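Tea-stained mugs, manky straws and where to put it all

I've been putting off writing up the cup stuff for ages, mainly as I only got it sorted myself in September. We are a household of far too many drinking vessels. Mugs on the windowsill, tumblers in the car, a thing with a handle that came free with some vitamins and has never been used by anyone. So these are the bits that have worked for me, in no order at all.

Tea stains first. Bicarb and a tiny splash of water, mixed to a paste, rubbed round with a damp cloth. Leave it while you do something else, then rinse. I've wasted money on proper stain removers and the bicarb does just as well (and it's pennies!). Go gently over anything with writing on the outside, as printed mugs don't love being scrubbed.

Tumblers with straws are the real nuisance. Take the lid off every single time, pull the straw right out and look at the bottom of the lid where the straw goes through — that's where the smell lives. A little straw brush is worth having. Mine came in a pack from Gollness and the bristles have held up well. If the lid has a rubber seal, ease it off with the handle of a teaspoon and wash that separately.

Drying matters more than I used to think. Don't put a lid back on a cup that's still damp inside, or you'll open it a fortnight later and wish you hadn't. I leave mine upside down overnight with the lids next to them.

And then storage. An open wire mesh basket is brilliant for lids, straws and all the odds and ends, as the air gets right through it and you can see what's in there without tipping it out.
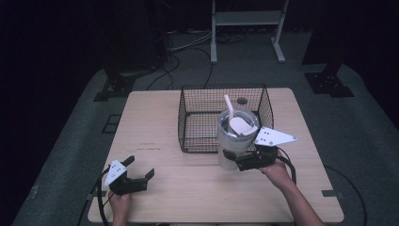
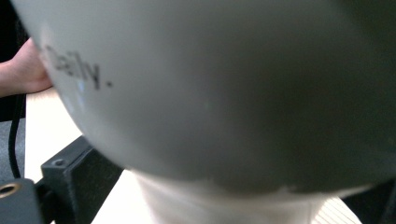
Loan Võ wrote in to say that she gave up on baskets for lids years ago and stands them on edge in an old toast rack instead, biggest at the back, and that the straws go in a jam jar beside it. She also uses denture tablets for tumblers, one in warm water for 30 minutes, then a good rinse, and reckons it beats any brush.

I've since tried the tablets and she's right, they're very good on coffee. I'm less sure about the toast rack, but then my lids are all silly shapes.

One more on mugs. If you stack them, stop at two. Run a finger round the rim now and then as well, and if you feel a chip, retire that one to holding pens or toothbrushes.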